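What the floor supervisors say about the new room system

Clondholm runs a hotel with 211 guest rooms, and since April its housekeeping department has worked from a room assignment program called Flutach. The program decides which room gets cleaned next, who cleans it and when the inspector goes up. Before that, a supervisor did all of this at a desk with a printed sheet and a highlighter.

We spoke with the executive housekeeper on a Monday, between the morning briefing and the first checkouts. She has worked in hotels for most of her adult life and asked us not to use her name.

"The sheet was mine," she said. "I got in at six, I printed it, I split it up. I knew who had a bad knee and shouldn't get the far end of the hall. Then the phone would ring and half of it was wrong by nine."

Flutach takes its information from the front desk, the door locks and the room attendants' phones. When a guest checks out, the room goes into the queue. When an attendant marks a room finished, the next one shows up on her screen. Linen goes up by service elevator on a delivery cart supplied by Munico, which drives itself to the landing and waits there. The attendants still make the beds, scrub the bathrooms and carry the trash.

According to the executive housekeeper, the biggest change is in walking. Attendants used to go down to the linen room several times a shift. Now they meet the cart on their own floor.

"They like that part. I haven't heard one complaint about the cart, except that it's slow getting off the elevator."

The queue was harder to accept. For the first weeks it sent people back and forth between floors, because it treated every vacant room as equal. One attendant changed floors 5 times before lunch. The hotel asked the consulting firm that set up the program, Hauksdóttir, to add a rule that keeps a person on one floor unless a supervisor agrees to move her. That took until the end of the month.

"The girls were ready to throw the phones out the window, and I would have helped them," she said.

Another problem was the door cards. Guests can ask for service through the TV or the hotel app, and the original plan was to stop using cards altogether. The hotel had 2,000 of them in storage and was going to recycle the lot. The staff objected. Plenty of guests never turn on the TV, and some are in town for a single night and don't want another app.

"A card on the handle, I can see that from the elevator," said a room attendant who joined us for part of the conversation. "The phone tells me what the guest pressed last night. Maybe he changed his mind."

So the cards stayed, and an attendant who sees one enters it on her phone, which moves the room up the list. She told us it takes a few seconds and that she sometimes forgets.

We asked both women whether jobs had been lost. The executive housekeeper said no attendant had been let go. One desk position was not filled when the person in it retired, and that work is now shared between her and the program. She spends less time on the phone and more time upstairs, and she thinks the rooms are better for it.

The attendant was less sure about where things are going. Her phone records how long each room takes, and she would like to know who reads those numbers. Management has told the staff they are used for planning only. "Fine," she said. "Put it in writing." At the time of our visit, that had not been done.

Neither of them wants the printed sheet back. The executive housekeeper keeps a blank one in her drawer in case the network goes down, as it did once in the spring, on a day when the hotel was 100 percent full.
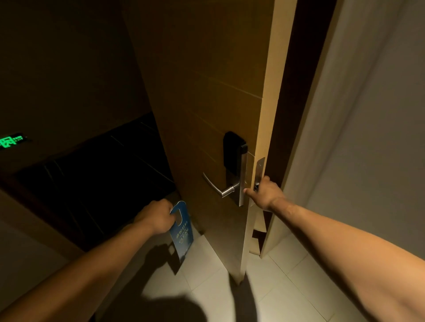 Questions other hotels have asked

After an earlier piece on delivery carts, several readers wanted to know how long training took. At Clondholm, each attendant got one paid afternoon with the phone and then worked a shift alongside a supervisor. The executive housekeeper would have preferred two shifts, and plans to ask for that when the next group is hired.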